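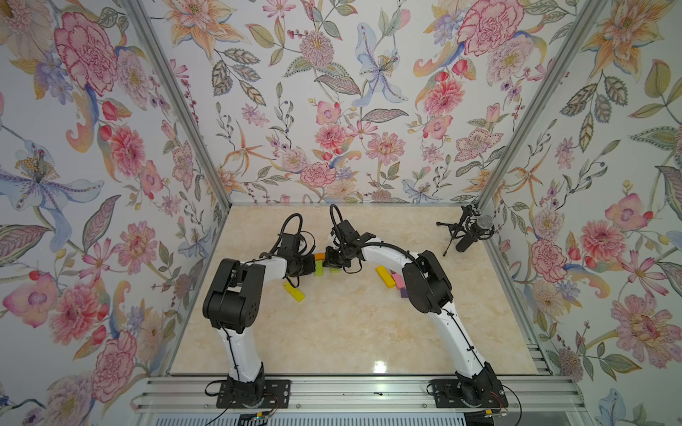

Thilini Biswas

Septembre 2025 - Temps de lecture : 5 minutes

Contrôle de rentrée du box fleuri, salle 442

J'adore ce contrôle. Le box aux parois fleuries est de loin le plus joli coin de la salle, et on a vraiment envie d'en prendre soin ! J'ai repris la liste du mois d'août en ajoutant mes commentaires sous chaque point, pour que Habibur Haque et Chaminda Pramanik puissent faire le prochain passage sans moi. Comptez 40 minutes.

Légende : OK / À SURVEILLER / À REPRENDRE

1. PAROIS ET PAPIER PEINT

1.1 Adhérence du papier en partie haute - OK
Passer la main à plat, du haut vers le bas, sans gratter. Le papier tient très bien sur les trois parois. Le gros œillet rose en haut à gauche est un bon repère pour commencer le tour.

1.2 Adhérence au ras du sol - À SURVEILLER
Un petit décollement sous le doigt côté droit, long comme un ongle. On ne le remarque pas dans le motif, avec toutes ces feuilles olive et ces lis orange, il faut donc le chercher au toucher. Un point de colle suffira.

1.3 Propreté - OK
Chiffon microfibre sec uniquement. Le fond presque blanc est superbe mais il garde les traces de doigts. Pas d'éponge, pas de spray directement sur le papier.

2. STRUCTURE

2.1 Montants en aluminium des angles arrière - OK
Aucun jeu quand on pousse doucement. Passer aussi un doigt ganté le long des arêtes : pas de bavure.

2.2 Rail avant, rainures dégagées - OK
Aspirées avec l'embout fin. J'y ai trouvé deux miettes de gomme et un bout de ruban adhésif, rien de plus.

2.3 Grille striée devant le rail - À SURVEILLER
Bien en place, mais la poussière s'y installe vite. Je propose de la brosser chaque semaine et plus seulement au contrôle mensuel. Shanthi est d'accord.

3. SOL

3.1 État de la surface - OK
Ce beige marbré est magnifique quand il est propre ! Regarder en lumière rasante, accroupi, puis debout. Les veines brun clair peuvent passer pour des rayures : dans le doute, passer l'ongle. Si rien n'accroche, c'est le motif.

3.2 Reflets - À SURVEILLER
Le sol est brillant et l'éclairage du plafond s'y reflète franchement, juste derrière le rail. Ce n'est pas un défaut, mais quand on cherche une petite pièce tombée là, on peut passer à côté. Se décaler d'un pas avant de cocher « sol dégagé ».

3.3 Résidus de produit - OK
Lingette à peine humide, puis séchage complet. La surface ne doit pas coller sous la paume.

4. BLOCS DE COULEUR

Ma partie préférée. Les jaunes, le vert citron, le petit cylindre bleu clair - sur ce décor de fleurs, tout ça donne une gaieté folle. Ça n'empêche pas de les regarder de près.

4.1 Stabilité des empilements - OK
Rien ne doit pencher ni dépasser au-delà du bord du bloc du dessous. Un bloc posé debout se teste en l'effleurant en haut : s'il oscille, on le couche. 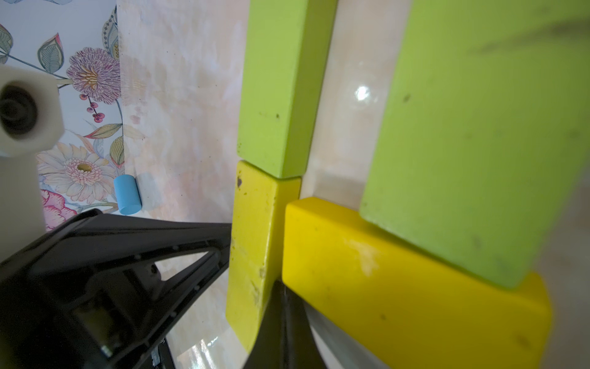 4.2 Surface des blocs - À SURVEILLER
Le bloc vert citron porte de petits points sombres et quelques éraflures. C'est superficiel, je le garde en service. À retirer si une éraflure devient un creux ou si un bord se met à piquer. Les autres couleurs sont à vérifier de la même façon, toutes faces comprises.

4.3 Petites pièces rondes - À SURVEILLER
Le cylindre bleu clair se range debout. Couché, il roule, et il finit toujours contre la paroi ou sous la chaussure de quelqu'un.

4.4 Nettoyage des blocs - OK
Chiffon humide, un bloc à la fois, puis séchage à l'air sur un torchon. Pas de trempage.

5. FLACONS

5.1 Étiquetage - À REPRENDRE
Tout flacon laissé dans le box doit porter le nom du contenu et la date d'ouverture, au marqueur, même s'il ne contient que de l'eau. J'ai remis des étiquettes vierges dans le tiroir du haut.

5.2 Fermeture - OK
Vérifier le bouchon ou l'embout avant de déplacer un flacon blanc, on ne voit pas le niveau à travers. Une goutte sur ce sol lisse et c'est la glissade.

6. ABORDS

6.1 Passage libre devant le box - OK
Il faut 70 cm au minimum. On les a largement, à condition de repousser le tabouret.

À FAIRE AVANT LE PROCHAIN PASSAGE

- Recoller le bas du papier, paroi droite (Habibur)
- Étiqueter les flacons (moi, dès demain)
- Ajouter le brossage de la grille au planning (Shanthi)
- Revoir le bloc vert citron et noter l'évolution (Chaminda)

Bravo à toute l'équipe, le box est dans un état formidable pour la rentrée ! La fiche vierge est dans le classeur, à côté de la porte.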